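**Ilidari vs Brernari gripper for PC teardown/rebuild, anyone run both?**

**slotnut_vera**
Need to pick one this month. Task is CPU into socket, RAM in, drive sled in and out. Arm stays the same, only swapping what's on the end. Budget covers one. Leaning Ilidari for the softer close but the fingers look fat

**mkoski**
Brernari. Thinner fingers, done. Ilidari can't get between the memory latches without bumping the neighbor

**padre_torque**
disagree. ran Ilidari for 2 months, printed my own tips, clearance is fine. Brernari drops its force setting on power cycle, drove me nuts

**slotnut_vera**
ok so tips are fixable. what about the chip itself? Mine sits in a printed fixture next to the tower, face up in a pocket, tower on its side with the socket open.

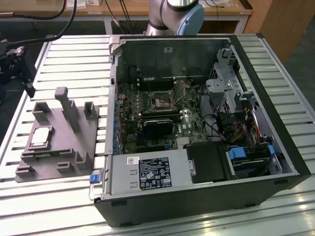 Pocket walls are the thing I keep redoing. Too snug and the chip drags when you lift, too lose and the pick is off by the time you're over the pins. Fingers need to reach down on two sides either way

**mkoski**
so thin fingers. like I said

**t_vaisanen**
Or suction. Flat heat spreader, flat cup, no side clearance needed. I did 100 picks with a Honkanen cup, 11 bad ones, all from a kinked hose. Fixed the hose, next 30 clean.
Tyyne Väisänen

**padre_torque**
suction is great til you need to close the lever. or pull a drive by the tab. then you're buying a tool changer

**t_vaisanen**
Fair. Tronalport changer works but adds height, and a drive cage sticking up is already in the way of the wrist.

**slotnut_vera**
yeah the cage is a pain, I come in from the back of the case for that reason. No changer then. Gonna borrow the Brernari first and log the force thing on every restart, will post numbers

**padre_torque**
write the force value in your startup script, dont trust teh saved one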